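About Mivevent

Mivevent makes software that tells a robot arm when to let go. Picking things up has many companies devoted to it, with better offices than ours. We do release: the half second in which an object stops being the robot's problem and becomes the table's.

We got into this line of work by dropping things.

How we started

Letay Worku and Dagim Negash met at Vallura, a contract packing firm where both of them looked after the same row of arms on different shifts. They knew each other mainly through the fault log. Letay wrote long entries. Dagim wrote "again."

The fault that made them a company happened on a line packing glass bottles of salad dressing. The arm carried each bottle to the carton, waited for the force reading that meant "I have touched the bottom," and opened its fingers. One night a folded sheet of liner paper had bunched up in the carton. The bottle brushed it, the reading twitched, and the software took this as good news. It opened. Then it did the same thing with the next bottle, and the next, with perfect confidence, until the guard door was opened and everything stopped. The line lost 60 bottles. The report on the screen said 60 successful placements.

There were no injuries, though Dagim went through a pair of boots. The floor smelled of vinegar until June.

The cleanup took 4 hours, which left time to talk. The arm had done what it was told. The trouble was that "touched something" and "safe to let go" were the same line in the program, and had been since before either of them was hired. They took the idea of separating the two to their manager, who suggested they put it in the fault log.

What we do now

Our main product is Mersha, a release check that sits between the robot's controller and its gripper. Before the fingers open, Mersha asks a few dull questions. Is the thing you touched hard or soft? Is it where the table should be? Is the object the right way up, and if it isn't, did anybody mean that? If the answers don't agree, the arm holds on and asks for a person. Customers sometimes complain that it asks too often. We have a setting for that, and we will try to talk you out of using it.

Mimham is our simulator, where we go looking for bad releases before a customer finds them for us. It runs 2,000 trials a night on a tabletop covered with whatever we think will cause trouble. Soft and shapeless things do best at this. A crumpled cloth has defeated more of our release rules than any piece of machinery we've tried. The tomato was Letay's idea and has been in since the first version.

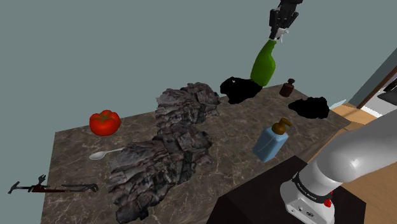
Green bottle held upside down over a shapeless black obstacle, in Mimham.

When a trial fails, it gets a name and goes into the permanent set, and every new version of Mersha has to get past it. Some of the names are rude. We change those before customer visits, or try to.

Our own worst day

A company that sells caution should own up to this one. An early version of Mersha was so reluctant to let go that it treated the emergency stop as one more opinion. A test arm at our shop was told to stop, stopped, and then refused to give back a mug for 11 minutes, including after we asked it to by every method in the manual. Had it been holding a sleeve, this page would be much less cheerful.

We pulled that version the same afternoon. Mersha no longer has any say over a stop or a manual release, and the manual release is mechanical, so there is no software in it to reason with. We write up every fault of our own and send it to all our customers, including the ones it didn't affect. A few have asked to be taken off the list. We leave them on.

The mug is on the shelf by the front door. Please don't use it.

Working with us

If an arm of yours has been dropping things, write to us before you fix it. We'd like to see the log, the layout of the cell, and the object in question if any of it is left. Letay reads everything that comes in. Dagim will probably be the one who calls.

Page last updated 28 April 2019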